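Equipment Review: Clolelent Fingertip Service Kit for Parallel Grippers
Valderrama Technical Institute, Automation Laboratory
Thursday, September 12, 2024

The laboratory purchased the Clolelent kit to replace the mixed hand tools previously used for gripper upkeep on its two-arm tabletop cell. The cell handles cloth and small household goods, and its tapered fingers require regular attention.

The kit contains a set of feeler gauges, a torque driver, lint-free wipes, a closing-gap template and a printed service card. It was used for one full service interval, which the laboratory sets at 2000 grip cycles.

Alignment is the task for which the kit is best suited. The template is held against the closed fingers and the tips are adjusted until both meet its center line. Staff completed the procedure in about 25 minutes per gripper, including the return to the home position. The torque driver holds its setting well, although its handle is too short for the rear mounting screws.

The cleaning supplies are less satisfactory. The wipes remove lint from the finger faces but leave older scuffs untouched, and the service card does not say how much surface wear is acceptable before replacement. The competing Zavarer card does address this point.

Wrist camera views, fingers nearly closed over the open table and closed on a fold of patterned cloth: 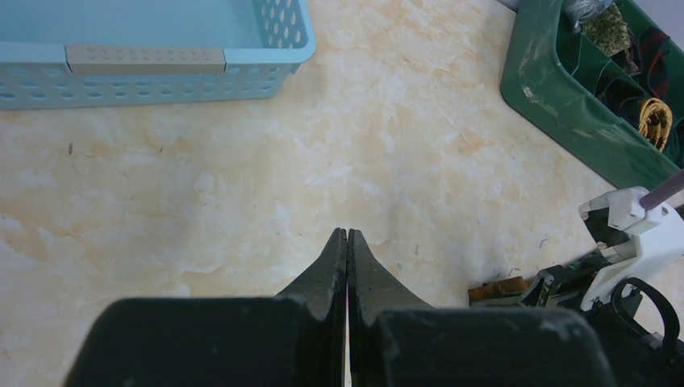
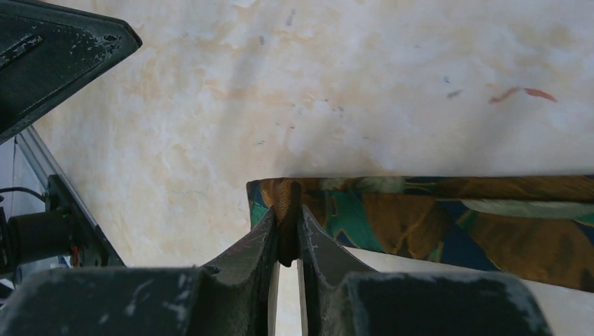 The service card recommends a grip check on fabric after every adjustment — a sound practice, and one the laboratory has now added to its own written procedure. Replacement wipes must be ordered separately under part number 419.

The kit is recommended for cells with narrow-tipped fingers. Laboratories using wide pads should wait for the revised template, which the supplier expects to release in November.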